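Teleoperated demonstration
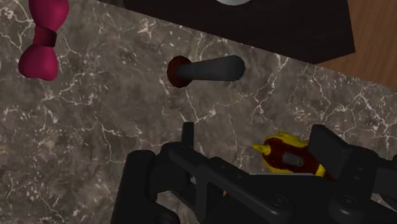 A simulated gripper over a marble countertop, with a dark peg-like object lying on its side near the center.

Teleoperated demonstration is a way of teaching a robot a task by having a person steer it from a distance, usually with a handheld controller, while the arm's motions and camera views are saved for later training. It is a close cousin of kinesthetic teaching, in which the teacher takes hold of the arm and patiently guides it through the job by hand.

Much of the practice now happens in simulation, where a spilled tray costs nothing and a fresh countertop is only a keystroke away. The Nurnateck collection, begun in April by Halvard Strand and Araceli Varela at Edberg and released on November 2, 2021, holds 2555 demonstrations recorded by four operators, with 476 set aside for testing. Strand has written fondly of the slow, hesitant early recordings, which were kept in the set along with the smoother ones that came after.

See also: Kinesthetic teaching, Imitation learning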